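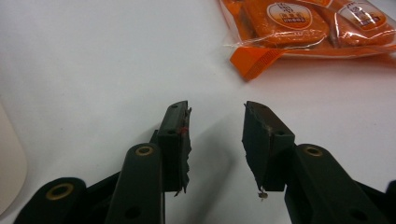
The Long Repair of the Buzatu Clock

9/27/25

The town of Nurkum has one public clock, and for many years it showed the wrong time. It stands on the tower of the old grain exchange, above the market square, and people who came by bus from Gevell used to set their watches by the bakery radio instead. The clock was built by the Buzatu works, a small company that made tower clocks for railway stations and schools until it closed in 1987. After that year it was difficult to find spare parts, and more difficult to find a person who knew where the parts should go.

I moved to Nurkum as an adult, and I learned its language and its habits together. One of the first habits I learned was to say "exchange time," which meant a promise that would be kept late or never. If a plumber told you he would come on exchange time, you did not wait at home.

The repair began in January, when the town council agreed to pay for a full inspection. Before this, the clock had received only small help. Somebody oiled it, somebody tied a brick to one of the weights, and once a pigeon net was fixed over the louvers so badly that the minute hand caught it every hour and pulled it like a curtain. The inspection report had a polite tone, but its meaning was clear. The movement was sound, the bearings were worn, and almost everything that people had added since 1987 had to be taken out again.

The stairs to the clock room have 188 steps. The first part is stone and wide enough for two people. The last part is a steep wooden stair where you must go up with your hands. All the heavy pieces had to come down by this way, wrapped in blankets, and they went by truck to a workshop in Drutov, where there is still a lathe large enough for such wheels.

I visited the workshop in spring. I expected to see a lot of hammering, but the work is mostly cleaning and waiting. Old oil becomes hard like varnish, and it must be softened before a wheel can be separated from its shaft. Each tooth is checked by hand. Where a tooth is too thin, the restorers cut a small slot and set new brass into it, then file it until it has the same shape as its neighbors. In certain light you can see the new metal, a little more yellow than the old. They do not try to hide it. Within a few years, they told me, the color will be the same anyway.

There was one serious disagreement, and it was over the motor. A modern tower clock can be wound by electricity, and it can even correct itself by a radio signal. The council wanted this, and I understand why: winding by hand takes two people, and it must be done every week, also on holidays and in snow. The restorers wanted to keep the hand crank. The argument went on through several meetings and many letters in the local paper, some of them quite rude. In the end the town accepted an electric winder that can be removed without drilling any hole in the original iron, and the crank hangs on the wall beside it, ready to use.

The bell was another question. It had been silent for so long that the houses near the square had changed owners, and the new owners had bought quiet houses. One of them collected signatures. The bell now strikes the hours from eight in the morning until nine in the evening, and for the quarters it does not strike at all. My neighbor, who is old enough to remember the quarters, says this is like a song with the words taken out.

The money came partly from the council and partly from the public. A bakery sold clock biscuits, which were dry but popular. The school gave a concert. A former employee of the Buzatu works sent 3000 in an envelope without his name, only with a note asking that the maker's plate be cleaned and put back where it was. It is on the left side of the movement, and it has been polished so well that it is hard to read under the lamp.

The clock started again on a weekday morning, without music or speeches, as the ceremony was planned for later. I was buying onions. A few people in the market looked up when the hour struck, and one man took out his phone to compare. The clock was two minutes fast. It was corrected the same afternoon, and since then it has kept good time, except during the hot week in July, when the pendulum rod grew a little longer and the whole town was late again.

The clock room will be open to visitors on the first Sunday of each month. Wear shoes with a good sole, and leave large bags at the bottom of the stairs.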